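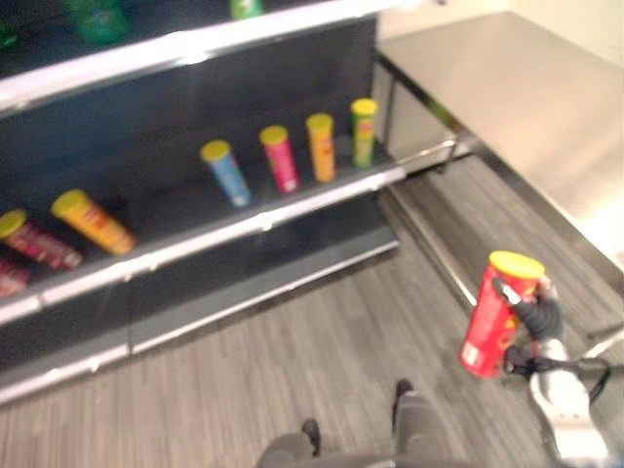
Step 1: Set up one shelf and leave it alone

Welcome back, everybody! If you are joining us for the first time, this is the shelf stocking exercise from the Garside summer robotics club, the one we call Zomel (the name came from a sticker on our old toolbox and it stuck). I'm Emmett Benavides and I run the Saturday group. Last updated 2020-07-04.

Start with cans that all have the same shape and a lid in a color that stands out. Ours are snack canisters with yellow lids, and the yellow is a big help when the head camera gets shaky and the labels turn to mush. Pick one shelf for the week, tape a little mark on the floor for the robot's feet, and please don't nudge the shelf afterward. I know it's tempting. One team moved theirs 2 inches to make room for a backpack and spent a whole afternoon hunting for a bug in perfectly good code.

Step 2: Teach the grasp

Open Flodovel, load your arm profile, and choose "upright cylinder" from the grasp menu. Drive the open hand up to the side of the can, keep the palm level, and close slowly. Watch the lid while you do it – if the lid tips, your wrist is off, so back out and come in again. When you like how it looks, save the pose with a name your teammates will understand. "good one final B" made sense to somebody once, I'm sure.

Practice this part until you can do it 7 times in a row without a drop. It takes most students a couple of sessions, and that's fine!

Step 3: Bring the can over the rail

The front rail is where most runs go wrong. Ask the arm to stop just short of the shelf with the bottom of the can above the rail, then move in, then lower. Three short moves are much easier to fix than one long swoop. Set the arm speed to 30 percent while you are learning, and keep one person by the stop button the whole time.

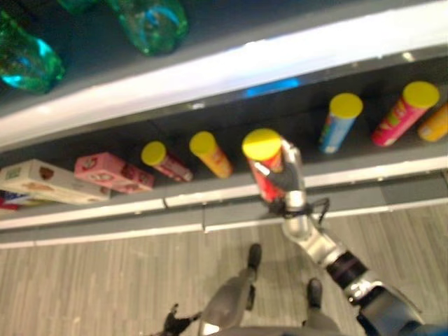

Red can held above the front rail of the lower shelf.

Step 4: Let go and back away

Open the fingers all the way before you pull back. A half-open hand will drag the can right along with it, and sometimes the neighbor too. Then write down what happened in your team notebook, good or bad, with the pose name next to it.

Teams going on to the Prorkthorpe meet in July should save their poses to the shared folder before they leave. If yours won't save, check that the file name is 17 characters or fewer, and come find me if it still complains.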